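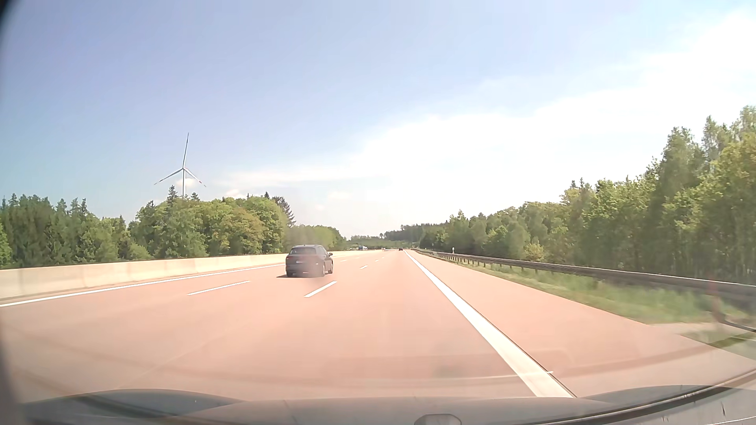
Figure 12.1 An SUV on a wide highway, with woodland on both sides

Chapter 12
Home and Away

In this chapter you will meet the idea of home advantage, learn a simple way of measuring it in a league table, and look at four of the explanations most often given for it. By the end you should be able to take the results of any local football competition and say, with some care, whether its clubs do better on their own ground.

Key terms: home advantage, balanced schedule, neutral venue, familiarity, crowd effect, officiating bias

Anyone who has followed a football club for more than a season or two will have a feeling about the home ground. It might be a stadium with a roof and a proper scoreboard, or it might be a paddock with a rope around it and a tea urn in the shed, but the feeling is much the same. You turn up expecting a decent afternoon. When the fixture list sends your side to the other end of the league, you lower your hopes a little, often without noticing that you've done it, and a draw that would have had people grumbling at home is talked about all week as a good point.

That feeling has a name, and for a long while now people who study sport have been trying to work out how much of it is real. The short answer is that quite a lot of it is. The longer answer takes up the rest of this chapter, and I hope you'll bear with me, as it goes off in several directions before it comes back.

12.1 What we mean by home advantage

Let's begin with a league in which every club plays every other club the same number of times at home as away. We call this a balanced schedule. If the ground made no difference at all, then over a long enough stretch the home sides and the away sides would collect the same share of the points. Strong clubs would still beat weak ones, of course, but each strong club would have its turn as host and its turn as visitor, and the whole thing would come out even.

It rarely comes out even. Home advantage is the name we give to the gap, and the usual way of writing it down is as the share of all points won by the home sides. A figure of half means no advantage. Anything above half means the hosts are doing better than their visitors.

Notice that this is a statement about the league and says very little about any one club. Students often want to hurry on to their own team, which is natural enough (I did the same at your age), but a single club plays so few matches in a season that its home and away records can drift apart by plain luck. A goalkeeper's bad knee or a run of early fixtures against the top sides can make a club look like a lion at home and a lamb on the road.

12.2 A small league to practise on

Through the rest of the chapter we'll keep coming back to the results of a regional competition whose clubs include Gostutine, Muvthorpe, Cuautle and Hilidach. The results sheet in the back of the book covers 102 matches. It has been left much as the clubs handed it in, so you'll find the odd abandoned game and one fixture that was switched from Hilidach to Muvthorpe when the pitch was under water. Decide for yourself how to treat those and write your decision down before you start adding anything up. Changing the rules halfway through is the commonest mistake in this sort of work, and it's very easy to do without meaning to.

Gostutine is a useful club to start with. Over the period they won 14 times on their own ground and only six times away, and their supporters will tell you there's nothing more to be said. There is a good deal more to be said! We'd want to know who the opponents were, how many matches were drawn, whether the manager picked the same sort of team each time, and whether he asked them to play the same way. Plenty of managers set out to win at home and to avoid defeat away. If that's so, part of what we call home advantage has been chosen in the dressing room before a ball is kicked.

12.3 Getting there

The first explanation most people reach for is travel. The visitors have had an early start, an odd breakfast and a long sit, and they step out onto the grass with stiff legs. It sounds like common sense, and there may well be something in it, especially where a side crosses time zones or arrives with little time to warm up. The trouble is that home advantage also shows up in competitions where the clubs are near neighbours and some of the visiting players could ride a bicycle to the match.

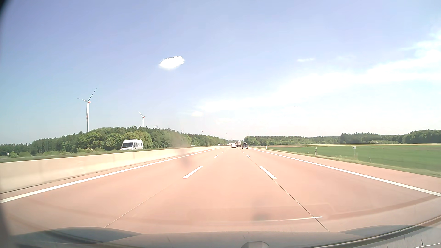

Howard Greenwood, writing to us after reading an early draft of these pages, felt that we had let travel off too lightly. The hours mattered less to his old side at Cuautle, he said, than what the hours did to the routine: "You ate at the wrong time, you couldn't have your usual walk, and half the lads had talked themselves into a draw by the time we got our boots on."

It's a fair point, and it shows how hard it is to keep the explanations in separate boxes. Is a missed walk a matter of travel, or of familiarity, or of what the players expect to happen? You could make an argument for any of them. When you read a study that claims to have measured the effect of travel alone, have a look at what else changed between the short trips and the long ones.

Before you read on

1. Think of a team you have played for or followed. List the things that were different on away days, leaving out the distance.
2. Using the results sheet, find the share of points won by the home sides. Then leave out the drawn matches and find it again. Which figure would you put in a newspaper, and why?
3. Suppose two clubs share one ground. What would you expect to happen to home advantage when they play each other, and what might you learn if it didn't?

12.4 Knowing the ground

Pitches differ more than people who only watch on television might think. Some are narrow, some slope towards one corner, and on some the wind comes straight down the middle after half-time.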